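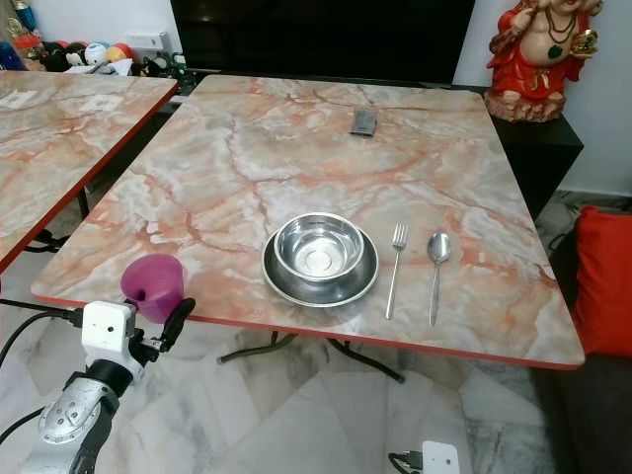 Sallex folding table, marble pattern, with a steel plate and bowl, fork and spoon. A second table of the same model is at left.

Sallex folding table, marble pattern: review after 41 days
Posted 14 June 2026 by Senthil Shetty

Product: folding table, marble-patterned top, dark metal legs
Seller: Nadar
Price paid: 1310 rupees per table, delivery included
Quantity: 2

Scope

The review covers the table as a surface for eating and for light kitchen work. I did not test it outdoors and did not test it as a desk for long periods. Both tables came in the same delivery and have been used indoors on a tiled floor. Tableware throughout was ordinary stainless steel plus a few plastic cups, so the notes on noise and scratching apply to that combination.

Top

The pattern is a pale cream, white and grey marble with pink and rust-orange veins. It is a pattern and would not be mistaken for stone at arm's length. The finish is glossy. Under a ceiling light the reflection is strong enough that you have to move your head to find a thin film of dried water. Wiping with a damp cloth leaves streaks that need a second pass with a dry one. A matte top would be easier to keep looking clean, but the glossy one releases dried food with less effort. Dal left on overnight came off with warm water and no scraping.

The veining hides crumbs and turmeric spots better than a plain white top would. I count this as a fault when clearing up after cooking and an advantage the rest of the time.

Staining was tested with tea, turmeric paste and lime pickle, each left for an hour. Tea left nothing. Turmeric left a faint yellow mark on one of the white areas, gone after the next few washes. Pickle left a slightly dull patch the size of a coin, which is still there if you look for it against the light. I would not leave acid on this surface.

Heat was tested only to the level of a normal serving bowl of rice, straight from the stove and placed on a steel plate. No change. I did not put a hot pan directly on the top and the instruction sheet says not to.

Edge

A thin red-orange band runs along the edge. It is the part I would inspect first on delivery. On the first table it was seated evenly along its whole length. On the second there was a short section near one corner where a fingernail could be inserted behind it. A drop of contact adhesive closed the gap and it has stayed closed. Water getting in behind the band is the likely way a table of this type fails, so check it before you throw out the packaging.

The band does not stand above the surface, so it will not stop a rolling spoon and it does not trap liquid. Spills run straight off the side.

Legs and folding

The legs are dark metal and cross under the top. Opening takes a few seconds and needs no tools. Turn the table on its side, pull the legs apart until they seat, then stand it up. If the legs are not fully seated the top feels slightly springy under the palm, and that is a usable check.

Hinge friction was high on both units when new and has eased with use. One hinge squeaked until it got a drop of sewing machine oil. There is a pinch point where the legs cross. Keep fingers on the outer part of the frame when closing. The instruction sheet shows this in a small drawing that is easy to overlook.

Folded, the table goes behind a door or beside a cupboard. It will not stand on its own when folded and has to lean on something. The feet left no marks on our floor tiles, though they can settle across a grout line and produce a small rock. Moving the table a little to either side cures it. There is no leveling adjustment.

Stability

With a plate, a bowl and cutlery for one person, the table does not move in normal use. Cutting vegetables on a board produces slight side-to-side sway, more noticeable along one axis than the other. Kneading dough is beyond it. The whole table walks across the floor. Leaning on a corner with an elbow lifts the opposite side slightly, and a full cup near that side will spill. Set cups inboard of the edge.

Pushed together, the two tables do not lock. The tops of ours line up closely enough that a plate can straddle the join, but I would not leave it there. If you need one long surface, a single larger table is the better purchase. If you need two surfaces that can be separated and angled to suit the room, this arrangement works well, and it is how we use them on most days.

Size in use

The front edge measures 76 cm. One diner has ample space for a full plate with a deep bowl, a fork and spoon to the right and a cup to the left. Two diners facing each other can manage if the serving dishes go on the second table. With a wide rimmed plate on each side, the middle is fully occupied.

Noise and scratching

Steel on this top is loud. A spoon put down at normal speed gives a sharp click, and a plate being turned makes a scraping sound that carries to the next room. A cloth mat removes most of it. Plastic cups are quiet but slide easily on the gloss when the base is damp.

More scratches appeared than I expected in the first weeks, all very fine and visible only at a low angle to the light. They come from dragging plates, and lifting them instead has kept the count down since.

Comparison

Before these we had a Rornard folding table with a plain brown top, bought one February and given away when the top began to swell at the edge. Its frame was stiffer and its feet wider. Its surface was worse in every respect I care about: it held grease and stained from tea. If the Rornard legs could be had under the Sallex top I would pay extra for it. Imani Mohamedi lent me a Finanik table for a weekend as well. It is heavier, does not sway while chopping and folds to about the same thickness, but it costs enough more that I would only choose it for regular kitchen prep.

Packing and delivery

Each table arrived in a single carton with foam at the corners. The protective film on the top had been put on with creases, and the creases left lines of adhesive that needed cooking oil and then dish soap to remove. Allow some time for this before a meal.

Verdict

Good for meals and for holding dishes between stove and table. Acceptable for light chopping. Not suitable for dough, heavy mixers or anyone who tends to lean. Inspect the edge band on arrival. I would buy the same model again at the same price.
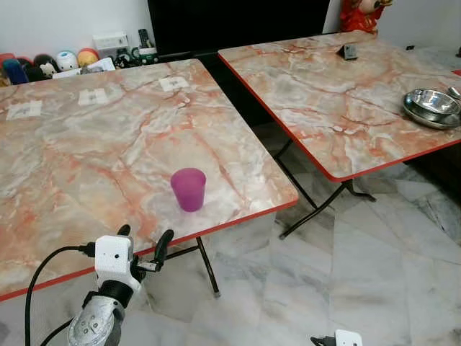
Pavithra Kamath writes that she has had the same Sallex table for much longer and that the edge band is, as suspected, the weak point. Hers came away along the front after a wet cloth had been left hanging over it. She glued it back with contact adhesive, held it down with masking tape overnight and has had no trouble with it since. She disagrees on the sway and finds it absent if the table is turned so that the cutting stroke runs in the same direction as the crossed legs open.

I tried her suggestion on both tables with a board and a kilo of onions. The sway is reduced, though it does not disappear. On the first table the difference was large enough that I now set it up that way for any cutting. On the second it was small, possibly on account of the hinge that has been oiled.

She also asked whether Nadar sells the edge band as a spare part. I put the question to them and the answer was no, but they will exchange a table if the band is loose on delivery and the carton has been kept.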